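Nov 7, 2022 – garden cell, two-arm setup

Right shoulder faulting again on wake. Pravesh swapped the motor lead last week, same fault after 22 cycles. Pulled the Grandon connector, one pin pushed back. Reseated it, retightened the housing screws, 30 cycles clean.

Left gripper was closing short. Re-zeroed with jaws shut, offset was 7 counts out. New value is in the Revus config, old one commented out – dont delete it yet. Then both arms back in for a reach check, left into the dustpan, right on a yellow trowel. Green LED on at the rail board. 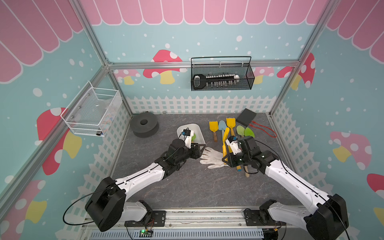 Still to do

Cable on the right side trails down past the shoulder, wants a clip before anyone runs it fast. Left one loops out wide, shorten or tie back.

Camera mounts – check screws on both grippers, Dineo had one work loose in January.

Rail bolts not torqued today. Steyn driver is in Nosipho's drawer.

Speed stays at 66 percent untill Sadao has seen the fault log.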